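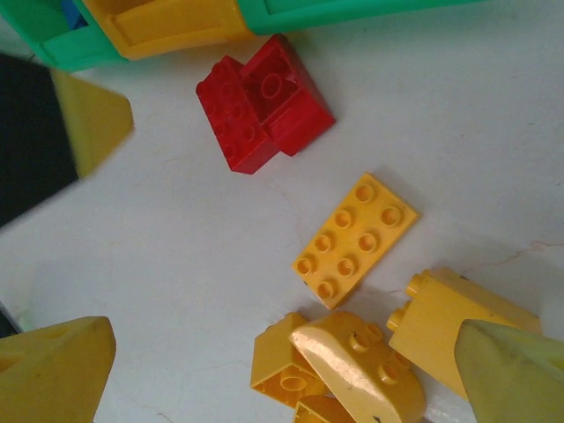
Drikumlow: tidying toy bricks with a robot arm
README and data card

What is in this folder

Drikumlow is a small set of recordings about one household chore, which is tidying toy bricks from a table. It has 1,000 episodes. In each episode a two-finger gripper tries to bring bricks from the tabletop to a bin. 700 episodes were driven by a person and the other 300 were run by a trained policy which we call Raju.

We made the set to answer a simple question that parents ask to us: can a machine do this chore yet? Our short answer is "partly, and slowly". The longer answer is in the notes of every episode, and we ask you to read some of them before you use the success labels.

Why bricks

A toy brick looks like an easy object. It is hard, it keeps its shape and it has a strong colour. The difficulty comes when several of them lie together. A brick on its studs has its hollow side up, and then a fingertip can go inside the cavity and push when it should close. Curved bricks turn away between the fingers. A flat plate is the worst case for us. A two-by-four plate has 8 studs on top and almost no height at the sides, so the fingers must come down very near to the table without pressing on it.

Two bricks of the same colour which touch each other are also a problem. Raju often treats them as one long brick and closes in the wrong place. People who drive the arm make this mistake too, but they notice it and open again.

The task, step by step

1. Bricks are dropped on the table by hand. We do not arrange them.
2. The arm goes to its start position and the recording begins.
3. The arm picks one piece, carries it and releases it in the bin.
4. This is repeated until the table is clear or the time limit is reached.

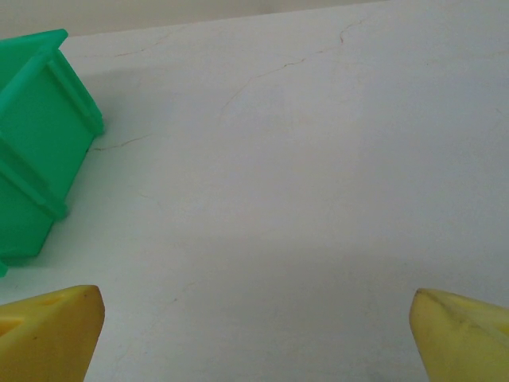 The bin does not always stay in the same place. Gianni Sorrentino moved it between episodes, because at home it would also not stay in the same place. When it is near the side of the wrist view, the policy can lose it completely after a small turn of the wrist. In such cases it waits, or it releases the piece too early. These episodes have the label "bin_lost".

Labels

done: all pieces are in the bin at the end.
part: at least one piece is in the bin, at least one is not.
none: no piece was moved to the bin.
bin_lost: see above. It can appear together with "part" or "none".
touch: a finger pressed on the tabletop strongly enough to stop the arm.

Areeba Durrani and Aiman Liem labelled the episodes separately. Where they did not agree, Wulan Tarigan looked at the recording again and her label is the one in the file.

Known problems

The tabletop is white and has fine brownish crack lines. We did not remove them from the images. In a few episodes Raju goes down towards a line where there is no brick, and we suspect the lines but we have not tested this.

Yellow pieces are close in colour to the fingers. If you train a detector by colour only, please expect that it will mark the fingertips.

All recordings come from the Prutside room. We planned a second room in Triltthorpe, but it will not be ready before December. A result on this set says little about a carpet, a sofa or a floor with a child sitting on it.

Contact

Emrys Yorath keeps the files. If you find a wrong label, please send him the episode number and the label which you think is correct. Last change to this text: Mon 9 August.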